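The morning the gripper let go

Posted in Workshop Days | 4 comments | Share

I have been putting off writing this one, partly because I come out of it looking a bit foolish, and partly because it took me most of June to understand what had happened. But a couple of you asked why I went so quiet after all my cheerful posts about the Droser project, so put the kettle on and I'll try to tell it in order.

For those who are new, Droser is our attempt at getting a robot arm to put desktop computers together and take them apart again. Manikandan Sastry writes the motion side, and I do the fixtures, the cables, the sweeping up and a good deal of the worrying. We had memory working by spring (lovely, satisfying clicks!) and so we moved on to the processor, which is a much fussier thing. A processor wants to be lowered straight down and left alone. You don't push it. The pins in this kind of socket are in the board itself, thin as eyelashes, and if something lands on them crooked you have a very sad motherboard and a long evening with a magnifying glass.

We had been through 100 practice placements on a scrap board, and they had gone so well that I baked a cake. A lemon one, a bit dry. Then we went over to a real tower, lying on its side with the panel off, and on the third try the arm came down over the socket, stopped, and the fingers opened while they were still too high. The chip fell flat on one corner and slid. I heard it before I saw it, a tiny tick, and I think I said a word my mother wouldn't like.

My first thought was the fingers. They're plain black parallel ones, and I had swapped the pads the night before, so naturally I felt sick about it. I cleaned them, changed them back, measured the opening, and it dropped the next one as well. Then I blamed the air hose, which was silly of me, because I hadn't checked whether this gripper even uses one. (I was tired. It was past eleven at night.)

So we slowed everything right down and ran the approach over and over, with the lever up and me leaning on the stop button like somebody's nervous grandmother.

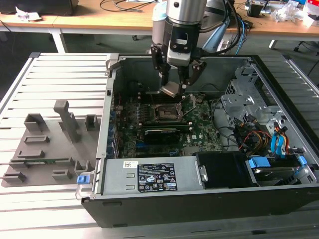

Manikandan said we were watching the wrong thing altogether, and that we should stop staring at the fingers and find out what the arm believed it was touching. He was right, of course, and I told him so only after I'd sulked through a cup of tea.

You see, the program decides to let go when it feels a small force pushing back up through the wrist. That's how it knows the chip has reached the socket. What we found, once we looked at the readings, was a little bump of force that came in the same part of the descent every time, well before anything could have touched. It was the cable bundle. I had tied it a bit too short when I tidied up after the memory work, and when the arm reached down into the case the bundle pulled tight and tugged on the wrist. On the scrap board, which sat up high on a block, the arm never had to reach that low, so all those beautiful practice runs had told us nothing about it.

The cure was 2 cable ties and a longer loop. I could have cried. We also added a rule that I wish we'd had from the start: if the force arrives while the wrist is still higher than the socket could possibly be, the arm holds on, stops and asks for a person. It has stopped on us 3 times since then, and each time I have been glad to be asked.

We lost one motherboard for good. I bent most of the pins back on the other, and it boots if you're patient with it. I've put the bad one on the shelf above my bench, next to the cake tin.

Next month I hope to write about the heat sink, provided it behaves.

Share this post | 17 likes

Comments (4)

Aravind Nambiar
Oh, I felt this one in my stomach. We had the same trouble with a cable pull on a screwdriving job, except ours only showed up in the mornings when the jacket was stiff. Do you zero the force reading at the top of the move or just before contact?

Reply from the author
At the top, Aravind, and I suspect that was half our trouble. We now zero it again once the arm is down inside the case. I'll try it on a cold morning too, thank you for that!

pennywhistle
What happened to the chips themselves? Are they all right after a fall like that?

Reply from the author
Both fine, bless them. One has a scuffed corner but it still runs.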